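Suvico play food set, 4 stars (would be 5 but see the strawberry)

Quick one, kids are up in 20 min.

Bought this in May for my niece, then ended up getting a second for us. So 2 sets in the house at one point, which was one too many. Came from Hakim, the toy place, not the grocery. Arrived fast. Box a bit squashed, food fine.

The good stuff. Sizes are right for small hands. Carrot is the favorite by a mile, has the leafy top, gets carried around by it all day. Lemon is small but reads as a lemon, no arguments. The green lime slices get served to me on everything. Soup with lime. Toast with lime. Colors still bright after 44 trips through a sink of soapy water (my daughter keeps a tally on the fridge, don't ask).

Not so good. No bowl included! For the price I expected at least a bowl or a little crate. We use a clear plastic one from the kitchen and it's better anyway, you can see whats in it so nobody dumps the whole lot out looking for the pepper. An old cloth underneath stops things rolling, sort of.
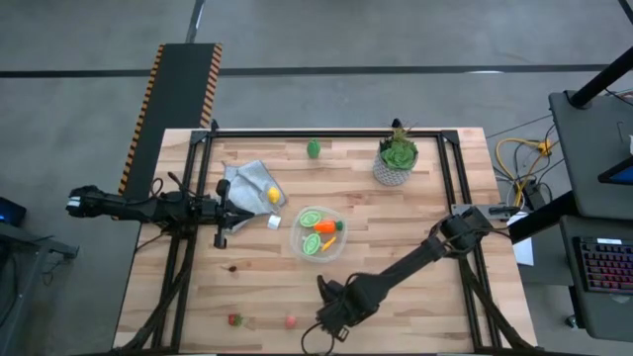
Does the set work for a kid under three?

I'd wait. The small pieces are too small for my comfort, and the label on ours said three and up.

Ok the strawberry. The green cap on ours came loose in the first week. Wrote to the shop and Fumiko Koyama in customer service sent a new one, no fuss, order number and a photo was all she wanted. Second one has held. The one in my niece's set never had a problem so maybe just a bad piece.

Storage: a drawstring bag would of been nice. I use a shoebox. Lid is gone already.

Compared to the Flundard set, which my neighbor Idris has: Flundard is heavier and has more bread, but the paint chips and there's no carrot. His boys come over here to play with ours so that tells you something.

Surface matters more than I thought. On the tile floor everything skids under the stove. On a wood table it stays put, apart from the little round stuff. That goes wherever it wants.

Would buy again, yes. Wait for a sale if you can. Gotta go, someone's up.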